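What I took away from a week of portfolio reviews
4 November 2021

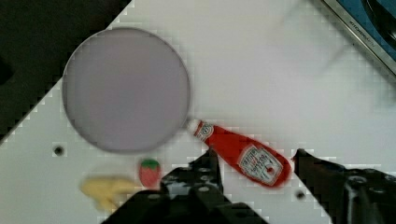 A red squeeze bottle on its side, next to a round gray pan.

I spent last week looking at student portfolios for the Drallach awards. There were 200 entries in the packaging and branding group, and I was given 15 of them to read closely and score. I had 3 evenings to do it.

Most of the work was good. The weaker entries had one thing in common: they spent four or five pages on research and then one page on the idea. I know why students do this. Their tutors ask to see the process, and they get marks for it. A judge reading after dinner wants to see the idea on page one.

My favorite was a campaign for Zilley, a bus company, by Auður Hjaltadóttir. She rewrote the delay notices so they told you what to do next. There was no new logo and no app – just better sentences on the same yellow boards. I scored it a 9.

Ximena Toledo, who was scoring the same batch, gave it a 6. She thought it was copy editing and that the brief had asked for a campaign. We went back and forth on that by email and didn't agree. Her top pick was a set of posters for Gallardo, which I found handsome and a bit hard to read from any distance.

Some small notes if you are entering next year. Put your name on the PDF. Keep films under a minute. If you worked in a team, say who did what. Spell the client's name right – two people wrote Trultlow with one T.

The shortlist goes up later in November. I'll post the link when I have it.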